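Spent all Sunday reviving an old desktop computer and I'm so pleased I have to tell you about it. Long thread, sorry!

It started when Hauwa Mohammed posted about the Effiong repair café. They take in old machines, get them going again and hand them to families who need one. 61 went out last year. Brilliant, isn't it?

Mine had been in the loft since I moved. I was sure it was dead – black screen, fans roaring, the lot.

Kelechi Aliyu told me to try one stick of memory at a time before buying anything. Second stick was the bad one. Took it out and up she came!

Then I got greedy and swapped the hard disk for a small SSD. It used to take 177 seconds to reach the desktop (yes, I timed it). Now I can't even fill the kettle.

Tips if you fancy a go: photograph every cable before you unplug it, keep the screws in an egg box, and go gently with the side panel.

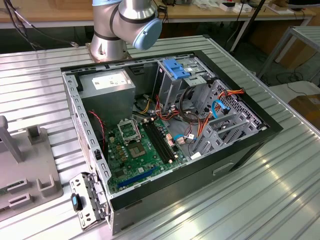
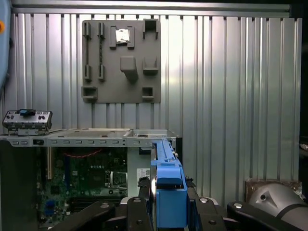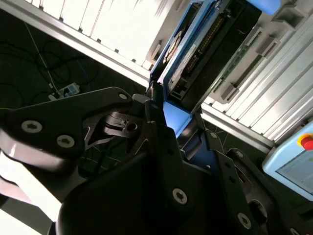
Old drives, by the way: wipe them properly before you give anything away. Amarachi Nnaji has written a lovely plain guide to that, I'll dig out the link.

Next up is my aunt's machine, which she swears is "just tired". She has 200 browser tabs open. I have a theory.

If you've got one gathering dust, the café is open again in May and they're after keyboards too.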